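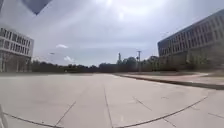 Mwakalinga keeper situation - are we really letting him go for nothing

terrace_left
Posted 7:52 am
So the local paper has it that Bakari Shirima still hasnt signed and Nirncombe have been sniffing. Contract is up end of the season. No offer on the table as of Friday apparently, or an offer he laughed at, depends who you talk to.

Best keeper we've had since I started going. 11 clean sheets. What are we doing.

oldgoalpost
Posted 8:04 am
Paper says "understood to be monitoring". Everybody is monitoring everybody in April. Wake me when theres a medical.

sixyardsally
Posted 8:10 am
11 clean sheets behind a back four that was blocking everything. Not saying he's bad. Saying lets not act like its the end of the world. Hamisi Kariuki is 19 and has been on the bench all year getting splinters.

terrace_left
Posted 8:13 am
Kariuki dropped two crosses in the cup game and we were lucky on both

sixyardsally
Posted 8:15 am
His first start. In a gale. Come on.

rowJ_seat70
Posted 8:31 am
On the money side. Wage cap next season goes up a bit but not enough for what Nirncombe can pay. They've got the Wemier sponsorship and we've got a carpet shop and whatever Sistix gives us for the sleeve. You can't match it. You can offer him games and thats it.

benchwarmer_dan
Posted 8:40 am
they can offer him games too

rowJ_seat70
Posted 8:41 am
They have a number one already. Signed him last summer on three years. Shirima would be going there to fight for it.

benchwarmer_dan
Posted 8:44 am
their number one has been awful. did you see the Nirncombe game on the stream, let one in from the halfway line basically. thats WHY they want ours

terrace_left
Posted 8:46 am
Exactly this. He'd walk in.

quiet_north_end
Posted 9:20 am
Longtime reader, dont post much. My cousin plays 5 a side with one of the physios (not naming) and what he heard is Shirima wants two years and the club will only do one plus an option. Option is on the clubs side. So he's saying no. Money isnt the main sticking point. Take it for what its worth.

oldgoalpost
Posted 9:24 am
Cousin of a physios 5 a side mate. Print it

quiet_north_end
Posted 9:27 am
I said take it for what its worth

sixyardsally
Posted 9:33 am
It does fit though. Club did the same to Faraji Simiyu two years back. One plus option, our option, he signed it, did his hamstring in October and they didnt take it up. Players talk to each other. If I was Shirima I'd say no too.

terrace_left
Posted 9:35 am
Faraji was 33 at the time, bit different. Shirima is 26, thats a baby for a keeper. You give him three.

rowJ_seat70
Posted 9:50 am
Three years on a keeper with that shoulder? He's missed games with it both seasons. Not many but its the same shoulder. I wouldnt give three. Two with the second year tied to appearances, say 35 starts. Everyone goes home happy.

benchwarmer_dan
Posted 9:52 am
35 starts is nearly every game. thats not an offer thats a dare

rowJ_seat70
Posted 9:55 am
League plus cup plus the regional thing, its more games than you think. But fine, lower. You get the idea.

lamppost_fc
Posted 10:18 am
has anyone asked what coach wants. Afroza Jayasinghe likes keepers who can pass. Shirima cannot pass. He kicks it out of play twice a game, I sit right there on the touchline and its landed on my coffee. Kariuki was a midfielder til he was 15. I think she's fine with this and the paper is getting its info from the agent

terrace_left
Posted 10:22 am
She said after the last home game she wants him to stay. Word for word "I'd like him to stay"

lamppost_fc
Posted 10:23 am
What else is she going to say

Mod_Gatekeep
Posted 10:30 am
Keep it civil please. Also the other Shirima thread has been merged in here, so if your post has moved thats why.

hooped_socks
Posted 10:02 am (merged)
anyone know if its true Shirima was at the Nirncombe training ground

benchwarmer_dan
Posted 10:06 am (merged)
his sister lives out that way. he's there every other week. was on here last year too, same rumor

hooped_socks
Posted 10:07 am (merged)
ah ok

sixyardsally
Posted 10:41 am
Back on topic. If he goes we get nothing right? Not even compensation? He's over the age.

rowJ_seat70
Posted 10:44 am
Nothing. Too old for training comp and we didnt train him anyway, got him on a free. So you could say we got two good years out of a free and it evens out.

terrace_left
Posted 10:47 am
You could say that if you wanted to finish ninth

oldgoalpost
Posted 10:58 am
We ARE ninth

terrace_left
Posted 10:59 am
With him. Imagine without

oldgoalpost
Posted 11:06 am
I have seen worse than ninth. I was there the year we had 637 through the gate for the last game and I reckon a third of them were there for the other lot. Keeper that year was a PE teacher on loan. Lovely fella. We've lost good players before and we'll lose this one, there's a season after it. I just dont get worked up in April anymore.

lamppost_fc
Posted 11:09 am
was that the one who took the penalties

oldgoalpost
Posted 11:11 am
Took two. Scored one. The other one is possibly still going

hooped_socks
Posted 11:25 am
what about bringing one in. Kariuki first choice but someone old to push him. cant go into the season with just a 19 yr old and the u18s lad

sixyardsally
Posted 11:29 am
Agree with that. Someone 34, 35, been around, happy to sit. Cheap. Thats how you do it.

rowJ_seat70
Posted 11:31 am
Not that cheap. Experienced backups know exactly what they're worth. You'd spend most of what you saved on Shirima and have a worse keeper.

sixyardsally
Posted 11:34 am
Not most. Half maybe. And the rest goes on a striker becuase in case anyone forgot we have scored less than everyone except the bottom two. The keeper was never the problem here. We could sign the best keeper in the country and draw every week.

terrace_left
Posted 11:37 am
Draws are what he gets us. Take him out and those are losses. Go look at the away games since Christmas, he won us four points on his own, easily. The double save from the corner. The one on one at the end of the Wednesday game or whenever it was.

benchwarmer_dan
Posted 11:38 am
that was a Tuesday

terrace_left
Posted 11:38 am
ok

quiet_north_end
Posted 12:15 pm
Update, same source. There's a meeting this afternoon with the agent. Mwanaisha Simiyu is doing it herself, not the football side. So it has gone up to the chief exec at least.

lamppost_fc
Posted 12:17 pm
any relation to Faraji?

quiet_north_end
Posted 12:19 pm
No. People ask that every time

rowJ_seat70
Posted 12:22 pm
If she's doing it then somebody wants it done. She didnt sit in on Farajis. I'd move from "gone" to 70 percent gone.

oldgoalpost
Posted 12:25 pm
70 percent. Where's that come from

rowJ_seat70
Posted 12:26 pm
Seat number

terrace_left
Posted 12:40 pm
If they come out of that room with one plus option again I'm not renewing. Said it now.

sixyardsally
Posted 12:42 pm
You said that over the away shirt

terrace_left
Posted 12:43 pm
The away shirt was a disgrace and I stand by it

hooped_socks
Posted 3:58 pm
anything?

benchwarmer_dan
Posted 4:01 pm
nope. club account posted a thing about parking for saturday

quiet_north_end
Posted 5:36 pm
Ok so. Meeting happened. Two years offered, proper two, no option. He hasnt signed, wants the weekend to think. Nirncombe havent put anything in writing yet from what I'm told. Thats all I've got, please dont ask me about the wages I dont know.

terrace_left
Posted 5:38 pm
TWO YEARS. get in. sign it man

lamppost_fc
Posted 5:41 pm
And Kariuki? He'll be 21 by the end of that with no games. He'll be the next thread.

sixyardsally
Posted 5:44 pm
Loan him. Should have been loaned this year. Find him somewhere a level down that'll play him every week and have him back after. I can live with Shirima staying if thats the plan, cant if its another year of splinters.

rowJ_seat70
Posted 5:50 pm
Fair. Then you need the cheap old backup anyway

sixyardsally
Posted 5:51 pm
oh NOW he's cheap

oldgoalpost
Posted 6:20 pm
Still not signed then

Mod_Gatekeep
Posted 6:34 pm
Title stays as is until theres something official. Please dont start a new thread for it, post in this one. Saturday match thread goes up at the usual time.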